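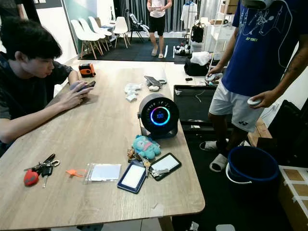

Noman Warraich
Secondary maths teacher, Mikivthorpe. Allotment, buses, bread. Posts are mine and so are the mistakes.

Mon 12 October

Right, a few of you asked how I ended up baking all our bread at home, so I'm going to do it as a thread while the dough has its first rest. It'll be long. Get a tea.

I should say I'm not a proper baker. I teach quadratics to Year 10 and I learnt all of this from a library book with the cover missing and from ringing my mate Shahab Jalali at daft times of the evening.

It started because the bakery on Ghauri Street stopped doing the seeded loaf. It was a good loaf! Dense, a bit sour, lasted till Thursday if you hid it. They swapped it for a thing with cranberries in and I took that personally.

So I bought a bag of strong flour and thought, how hard can it be. The first one came out like a kerb. I sawed a slice off, toasted it, put a lot of butter on it and told everyone at home it was rustic.

Second one was worse. I'd read that you should leave it somewhere warm and I left it on top of the boiler, and it went up like a balloon and then sank while I was marking. Flat, boozy smelling, very sad. We had crackers.

Shahab's first question when I rang him was "are you weighing the water?" and I said I was using a jug like a normal person. Long silence. Then he said a word I won't put on here.

He was right though. A jug is fine for gravy. For bread, put the bowl on the scales, set it to zero and pour the water in till the number says what you want. If you take one thing from this thread, take that.

OK so, my everyday loaf. 500g strong white, or swap a bit of it for wholemeal. 350g water, barely warm. 10g salt. A sachet of the fast yeast. Mix it with your hand till there are no dry bits and then walk away from it for half an hour.

I love that half hour. You come back and it's a completely different thing, all smooth and stretchy, and you've done nothing! I used to knead like I was wringing out a towel, and my shoulders hurt and the bread was no better for it.

After the rest I wet my fingers, grab one side, pull it up and fold it over the middle. Turn the bowl a bit, do it again, go all the way round. Cover. Leave it another half hour and repeat. Two rounds on a lazy day, three if I'm listening to the football and forget to stop.

Then leave it till it's puffed up and wobbles when you nudge the bowl. Everyone wants a time for this and I can't give you one. In August it took an hour. In my kitchen last November I had a jumper on and it took most of the evening.

(Someone's going to ask so: I cover it with a shower cap. Clean one, from a hotel. I've got a drawer of them.)

Shaping. Flour the worktop, but go easy, you want it to stick a little. Tip the dough out, fold the edges in like you're wrapping a present, flip it over and drag it towards you with both hands so the top goes tight. If it tears you've pulled too hard. Let it sit and carry on, it'll forgive you.

I bake mine in an old casserole with a lid. Mine's a Skusaso one from the market in Zalville, orange, chipped on one handle, cost me seven quid and I'd run back into a burning house for it. The pot goes in while the oven heats up, as hot as the oven will go.

PLEASE put both oven gloves on. I've got a mark on my wrist from reaching in with a tea towel while talking to someone over my shoulder. Lid off the pot, dough in on a bit of baking paper, quick slash across the top with a sharp knife, lid back on.

Half an hour with the lid on, then lid off and turn it down to 220 until it's the colour you like. I like it quite dark. My mother-in-law says burnt. We've agreed to leave it there.

And now the really hard part, which is letting it cool. I've never managed the full hour. The crust crackles while it sits on the rack and I stand there listening to it like an idiot with the bread knife already in my hand.

Going to check on today's lot, back in a bit.

Back. It's coming along, slightly sticky, I think the wholemeal's from a new bag and it's drinking the water differently. Every bag does. I've stopped worrying.

Sourdough question from earlier: yes I tried. I kept a starter going for a good while and I was very proud of it, and then we went to my cousin's for a week and I came home to something grey. I gave it a decent send off and went back to the sachets. Shahab has kept his alive for years and he's unbearable about it.

If you want a bit of that sour flavour without owning a pet, here's what I do. The night before, mix 100g of your flour with 100g of your water and a tiny pinch of the yeast, cover it and leave it on the side. In the morning it's all bubbles. Chuck it in with the rest. Lovely.

The cost thing, because my colleagues always want to know. I did keep a tally for the first year, being who I am. 378 loaves, if you count the kerb. I'm not going to tell you what I saved because I spent it all on flour with nicer bags.

The other thing I didn't expect is how much I give away. Neighbour's had a loaf most Saturdays since he did our gutter. The lad at the bus depot gets one when I've doubled up. I took one to parents' evening for the staffroom and it was gone before I'd finished with 10C.

Seeds! I nearly forgot, the whole reason I started. Pumpkin, sunflower, linseed, whatever's in the jar. Soak them in a little boiling water first and let them cool down before they go in, otherwise they pull all the water out of the dough and you get a crumbly loaf. Took me ages to work out why mine kept falling to bits in the toaster.

I also roll the top in dry ones. Wet the dough with your hand, press it into a plate of seeds, done. You'll be finding them behind the kettle till spring but it looks so good.

Things I bought and don't use: a proving basket (stuck), a special blade on a stick (frightening), a thermometer I put through the dishwasher. Things I bought and use every single time: a plastic scraper for about a quid. Get the scraper.

Freezing: slice it first. Please slice it first. I once had to take a whole frozen loaf to work and leave it by the radiator so I'd have something for lunch.

Stale ends go into breadcrumbs, or get fried in oil with garlic and thrown over pasta. My dad puts them in lentil soup and lets them go completely soft – I thought that was grim as a kid and now I do it too.

A couple of replies asking about gluten free. I don't know, sorry! I had one go for a friend and it was like a bath sponge. If anyone has a recipe that works, stick it underneath and I'll share it.

And to the person asking if you can use plain flour: you can, it'll be flatter and softer and you'll still eat it. I did a whole month of that when the shop was out of strong. Use a splash less water.

Oven's hot. Dough's going in now, I've made a bit of a mess of the slash so it's going to open up on one side. Fine by me, that's the bit I eat first.

Lid's off. Smells unreal in here. I've had to open the back door and next door's cat has come in and sat down facing the oven.

OK it's out, it's on the rack, it's got a big lopsided ear on it and the seeds have caught a tiny bit at the edges. I've got a stack of Year 8 books to mark while it cools so that's me done for tonight. Stick any questions below and I'll get to them after school tomorrow – and Shahab, I know you're reading this, I weighed the water.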